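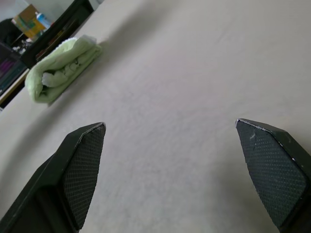 What does it mean to teach a robot by demonstration?
You do the job yourself while the robot's joints and grippers are recorded, and a program learns from the recordings.

There are two usual ways in. With hand guiding you take hold of the arm and move it about, which I find lovely for simple reaching but hopeless for cloth (my own hands are always in the way!). With remote control you stand back and steer from a pair of handles – the Drasix set is the one I learnt on, and it took me 27 tries to fold anything decent.

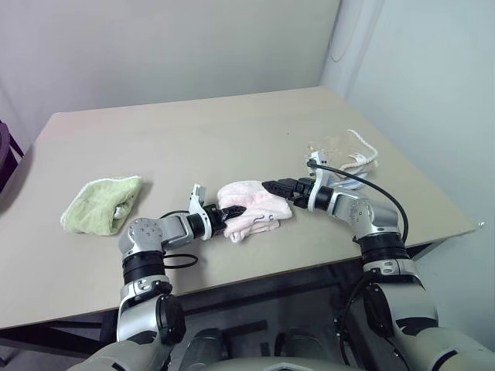
Photo: Bruko / Wadilley workshop, April

Towels are a favourite subject, being soft, floppy and never the same shape twice. Two arms help a lot, as a fold often needs holding at one side and tucking at the other.

See also: Hand guiding; Remote handling; Cloth folding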